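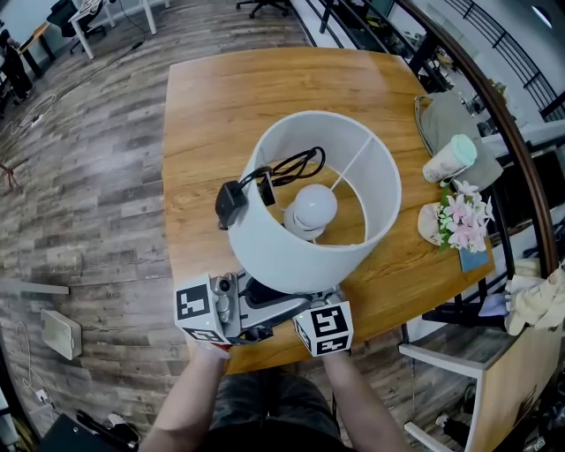 Table lamp held at the base with a hand-held gripper, Cludotham workshop

About Bidalwood

Bidalwood builds and tests gripping tools for everyday household objects. We started in Cludotham with one table and 1738 square feet. The Arix gripper is our main project, now in its fifth revision.

Our last open day was in July. Visitors tried the Arix by hand and asked a lot of questions about lamps and cups — soft shades are harder than they look. The next one is 29 Oct 2025, from 5 p.m. Entry is free. Park behind the Russo building and use the side door.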